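Section 4. Your First Batch: Steeping Fruit in the Ploltora

If you have worked your way through Sections 1 to 3, your Ploltora infusion jar is washed, the gasket has been soaked and seated, and the spigot has passed its leak test. Congratulations, because that was the dull part! What follows is the recipe we hand to everybody who buys a jar from us, a plain sour cherry liqueur. It's forgiving, it tastes lovely over ice cream, and it uses nearly everything the jar can do, so by the end you'll know your way around it.

Please read the whole section once before you pour anything. I know that's a lot to ask of someone with a bowl of ripe cherries on the counter, but the sugar goes in at two different times and it's an easy thing to miss.

4.1 What to have ready

The Ploltora jar, with lid and gasket
The Pastus strainer basket (packed inside the jar)
1000 g sour cherries, fresh or frozen, weighed with the stones in
400 g white sugar, divided in half
Unflavored vodka, enough to cover the fruit
One strip of lemon peel, no white pith
A kitchen scale and a long spoon

On the vodka: you don't need an expensive one, and I'd gently talk you out of buying it. A middling bottle that tastes clean on its own will do a fine job. Steer clear of anything that burns your nose when you sniff it, as cherries won't hide that.
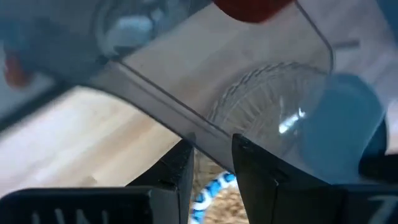 Frozen cherries work every bit as well as fresh. Freezing breaks down the flesh and lets the juice out sooner, and plenty of our customers make their batch in the middle of winter for just that reason. Thaw them in a bowl in the refrigerator overnight and keep every drop of the liquid.

CAUTION: Strong spirits and their vapors catch fire easily. Turn off gas burners, candles and anything else with a flame before you open the bottle, and keep them off until the jar is closed and any spills are wiped up.

4.2 Filling the jar

1. Rinse the cherries and take off the stems. Throw out any that are moldy or smell of vinegar.

2. Remove the stones. All of them, please, even if your grandmother left them in (mine did, and hers was wonderful, but we can't recommend it in a manual).

3. Lower the strainer basket into the jar until the rim sits on the ledge. Give it a quarter turn to the right. You should feel it drop a little.

4. Tip in the cherries with their juice, then the first 200 g of sugar. Stir slowly, right down to the bottom of the basket.

5. Lay the lemon peel on top.

6. Pour in vodka until the fruit is covered by a finger's width. Stop at or below the fill line marked on the glass, even if you have a bit left in the bottle.

7. Set the lid on and close the clamp. 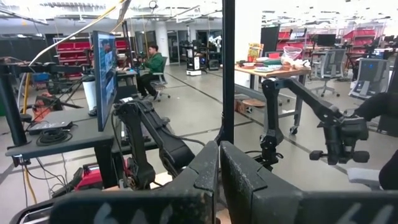 Work area, side view.

NOTE: If the clamp feels stiff, don't force it. Open it again and look at the gasket, which has most likely rolled under on one side. Wet it with a little water, press it flat with your thumb all the way along, and try again.

4.3 The long wait

Put the jar somewhere dark and on the cool side. A pantry shelf is perfect, and a cupboard will do as long as it isn't the one next to the oven. For the first week, turn the jar gently from side to side once a day, so the sugar doesn't settle into a crust. After that, once or twice a week is plenty.

Leave the fruit in for 30 days. The color comes quickly and by the end of the first week you'll be tempted to call it done, but the flavor is still thin at that stage and rather sharp. Have a taste by all means, using a clean spoon, and then close the lid again and find something else to do. 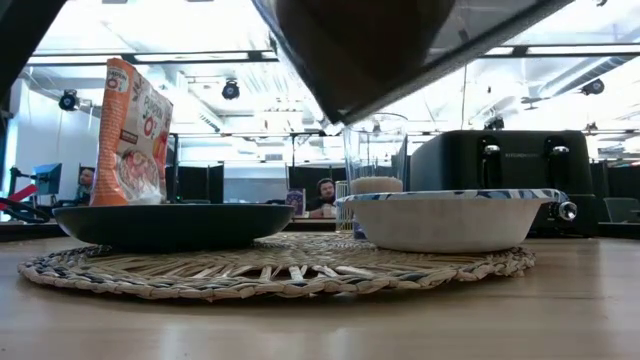
Hauwa Haruna

Some fruit will float, and the pieces on top may turn pale or a little brown. A few pale cherries are no trouble at all. What you don't want is fruit poking up above the liquid for days at a time, so if the level has dropped, top it up with more vodka to cover.

CAUTION: If you see fuzz or a colored film on the surface, or the jar hisses when you open it, throw the whole batch away. Don't skim it and carry on.

4.4 Straining and sweetening

1. Turn the basket a quarter turn to the left and lift it straight up. Rest it on the drip hook and let it drain for an hour. Don't press the fruit, or the liqueur will go cloudy.

2. Add half of the remaining sugar, stir, and wait until it has dissolved. Taste. Add the rest a spoonful at a time until you like it. You may not need it all.

3. Close the jar and let it stand overnight so the fine bits can sink.

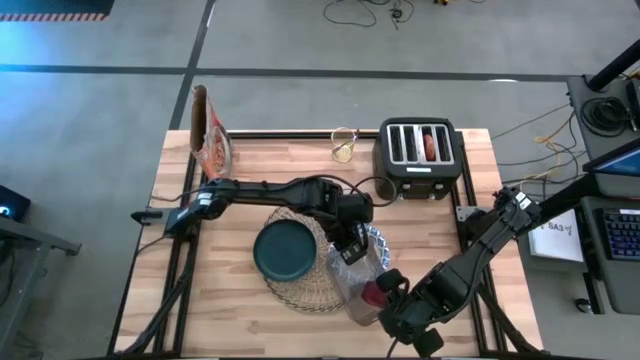

4. Set a clean bottle under the spigot and open it slowly. Leave the last cloudy inch behind in the jar and use that for cooking.

5. Label the bottle with the fruit and the month. "Cherry, April" is enough.

The liqueur is ready to drink now and noticeably rounder after two more months. Store it closed and out of the sun. The drained cherries are full of alcohol, so keep them away from children and pets. Spooned over pound cake they are a real treat!

For cleaning the spigot after a sugary batch, go to Section 5.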